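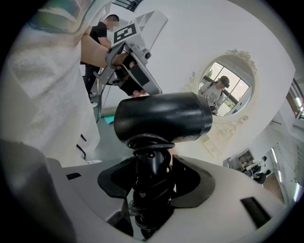 The drawer project has taken over our Sunday sessions, and I couldn't be happier about it! For anyone who missed the last newsletter, Bulia is the club's attempt at getting a two-armed robot to do small household jobs at a dressing table: open the drawer, put something in, shut it again. We aren't programming those movements line by line. People do the job themselves, holding a gripper in each hand, and the recordings become the lessons. So if you look in on a session you'll find members standing in front of a very fancy white mirror, working a pair of black fingers with flat pads, and keeping the black-and-white square marker on top in view as best they can. That last bit takes practice. Your wrist wants to roll over when you reach down, and once the marker has rolled out of sight the tracking has nothing to hold on to.

We have 188 recordings that passed the check, up to and including Sunday, April 11, 2021. The target for the July demo was always a bit of a finger in the air, but we're well on the way, and the quality is so much better than it was at the start. The early ones make funny viewing now. Everybody went at the drawer like they were late for a train.

What has changed is mostly how slowly we go. The routine we've settled on is to stand square to the table with both grippers out in front, pause, bring one hand to the drawer, pause again, then pull in one steady go. The other hand stays where it is until the drawer has stopped. It feels silly for the first few tries (you do feel a bit like somebody doing tai chi with kitchen tongs) and then it suddenly clicks and you stop thinking about it.
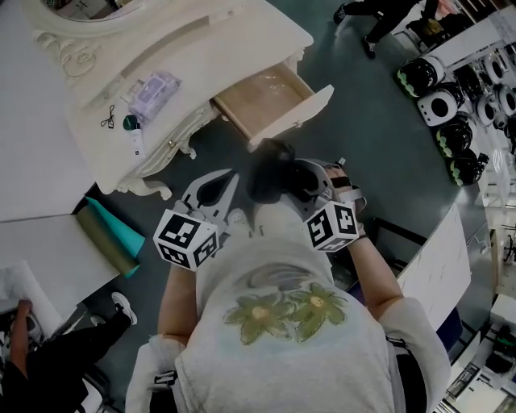

The pulling turns out well most of the time now. Closing is the fiddly part. A drawer that goes in crooked will bind, and a person with ordinary hands feels that straight away and gives it a little wiggle. With the grippers you feel much less, so you have to watch the gap on both sides of the front and nudge whichever side is lagging. We've decided to keep the recordings with a wiggle in them, as long as the drawer ends up shut. A robot is going to meet a stiff drawer sooner or later, and I'd like it to have seen one before!

We've also had a long and very enjoyable argument about clutter. The Romero group (they're the ones working on the vision side) would like the tabletop changed between recordings, with bottles and packets moved about so the model doesn't decide that a drawer only counts as a drawer when there's a packet above it. The Gonstead group, who have to label everything afterwards, would like the tabletop left exactly as it is, thank you very much. The compromise is that we move things after every 16 recordings and write down on the sheet when we did it. Please do fill in the sheet. A blank line means an hour of squinting for somebody.

One more thing on technique before I get on to dates. Lean from the hips, and keep your head fairly still while your hands are busy. If you look up to chat, the head view swings off across the room and we lose sight of the hands at the very moment they're doing something useful. Save the chat for the gaps between takes, there's plenty of time for it.
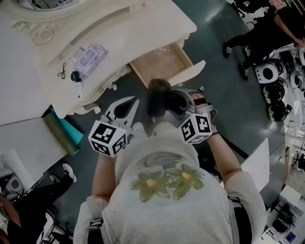

Gergely Bakos wrote in after the last session to say that we should be swapping hands far more often, and that he'd started doing every second recording with the left gripper on the drawer. His worry is that we'll end up with a robot that is brilliant with one arm and hopeless with the other. He also asked whether anyone had tried doing the whole job sitting down, which would give a much lower view of the handle and might suit members who find the standing hard going.

I think he's right on the first point, and I've added a column for it on the sheet. L or R, nothing more complicated than that. The sitting idea I love, and we'll try it as soon as we've worked out a chair height that lets you reach the back of the drawer without your elbows hitting the table. If you have opinions about chairs, come and share them.

The first test of the trained model was a mixed bag, in a good way. It ran on the D'Amico arms, the pair we have on loan until the end of the summer, and out of 16 tries it got the drawer open in 4. That may not sound like much, but I was hopping up and down. In several of the others it went to the correct place and simply closed the fingers too early, a bit short of the knob, which is a much nicer problem to have than an arm waving at the ceiling. We think it picked up the habit from us, as plenty of our recordings show people closing early and then shuffling forward.

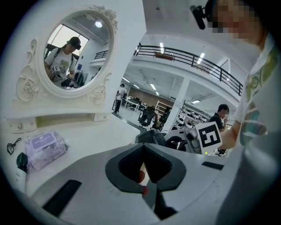 So for the next couple of sessions, please try to have the fingers open until you're really there. Wide open, all the way in, then squeeze. We'll train again once we have a decent pile of those and see whether the early grab goes away. The check on each recording will also be a little stricter, and whoever is on the laptop will call out if a take needs doing again. Don't take it to heart, mine get sent back too.

New members are very welcome and you don't need to know any code. There's a short warm-up with each newcomer, picking up soft things and putting them down again, and most people are recording for real by the end of their first afternoon. Wear short sleeves or something you can push up, as baggy cuffs get in the way of the wrist strap. We run in pairs, with one person recording and the other watching the sheet, so bring a friend if you'd like to be put together. Put your name on the usual list for a slot, and if you can only manage the first half, write that next to it.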